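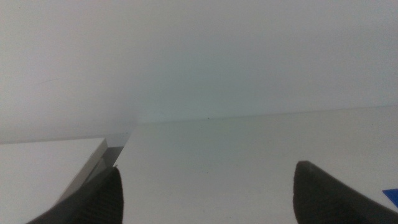

Khanyisile Tshabalala thinks we should stop taking giveaway entries through the comments altogether, and that half the people who comment never wanted the prize in the first place, they only wanted to say hello. She wrote that under my last entry and I've been chewing on it all morning. I don't fully agree (I like the hellos!) but I can't pretend the comment method went well this time.

May, notebook, blog things. Started 9.40 with tea.

So. The Durnberg giveaway closed last night with 464 comments on the post. Lovely number, best we've ever had. Then I sat down to do the draw and found that the Zasto plugin counts replies as entries. Every time I'd popped in to say "good luck!" or "oh I love that colour too" I was entering myself in my own giveaway. First test draw, the winner was me. Second test draw, a lady from Leeds, fine. Third test draw, me again.

Went through the settings. There is a tick box for "top level only" and it was ticked. I unticked it, saved, ticked it again, saved, and the total changed, so I think the box was showing ticked without being ticked underneath, if that makes sense. Whoever sets up the next one, please do the untick and retick thing before the post goes live. I've put a note on the template as well.

Then the duplicates. The rules said one entry for the comment and one more for following the newsletter, leave a separate comment for each. Some people left two comments as asked. Some left one comment saying "done both". A few left two identical ones a minute apart, which I'd guess is the page being slow and them pressing the button again. What do you do with those? I treated "done both" as two entries and the identical ones as one, and wrote that down in the draw sheet so that if anyone asks we can say the same thing to everybody. 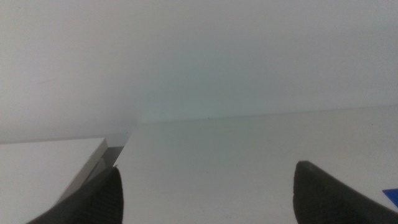
The newsletter half was where it got fiddly. Mindolix has us at 1,713 subscribers, and I wanted to match the "I follow" comments against the list, but people sign up with one email and comment with another, and lots of them comment with only a first name. There are a great many Susans. I spent over 3 hours on it before giving up and taking everybody's word. I'd do that from the beginning next time. It's a tin of tea and a tea towel, it doesn't need an audit.

What I would like to keep is the draw method I ended up with:

Export the comments from Zasto as a spreadsheet.
Delete our own replies by sorting on the name column.
Add a row for each "done both".
Number the rows down the side.
Use the random number page, one go only, screenshot it.
Reply to the winning comment first, then email.

It took maybe a quarter of the time that fighting with the plugin did. I still want the plugin for the countdown clock, people do like the clock. I just don't trust it to pick.

Winner picked, emailed at 11.15, no answer yet. I've given her until the end of the week and then it's a redraw. We didn't put a reply deadline in the rules, which was silly of me, so it's a bit cheeky to invent one now. Goes in the rules for next time: how long you've got to answer, and what happens if you don't.

Link-up next. This is the part Khanyisile and I do agree on. The link-up post only had 12 links this month and I think I know why – I opened it in the evening and by then everyone who does the rounds had already done them. The old one used to open first thing. I'm going to schedule it for 6 in the morning and see. I also want to move the button code higher up the page, as at the moment you have to scroll past my entire ramble about rhubarb to reach it.

A couple of the links went to shop pages instead of blog posts. I took those off and sent each of them a friendly note, and one wrote back very nicely and linked a proper post instead. The other hasn't. Not chasing it.

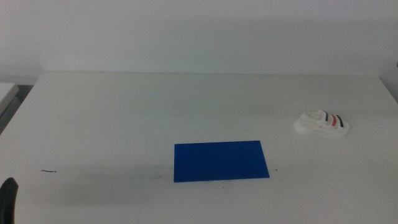 Rothe have been in touch about sponsoring the next giveaway. They'd send the prize directly to the winner, which saves me the post office queue, and they want a line at the top of the post saying so. Fine by me. They also asked if entrants could be made to follow their page too, and I've said I'd rather that was optional. Every extra hoop makes the comments read more like a form and less like people chatting, and the chatting is the bit I get up for. I'll paste their answer in when it comes.

Back to the form idea, then. If we had a form for entries and left the comments for nattering, the numbers would be clean and I wouldn't be reading down a list of Susans at midnight. Against that, the comment count would drop, and the comments are what a new reader sees when she wanders in. Could try the form for the Rothe one and comments for the one after, and compare. Khanyisile, if you're reading this, would you build the form? You're quicker at it than I am and mine always come out with the button in the wrong place.

To do before the next one:

Reply deadline in the rules
Change "separate comment for each" to something people will read
Link-up scheduled for 6
Ask Zasto support about the tick box
Find out if we can post overseas, three people asked and I fudged it

2.30, still nothing from the winner. Checked my spam folder too.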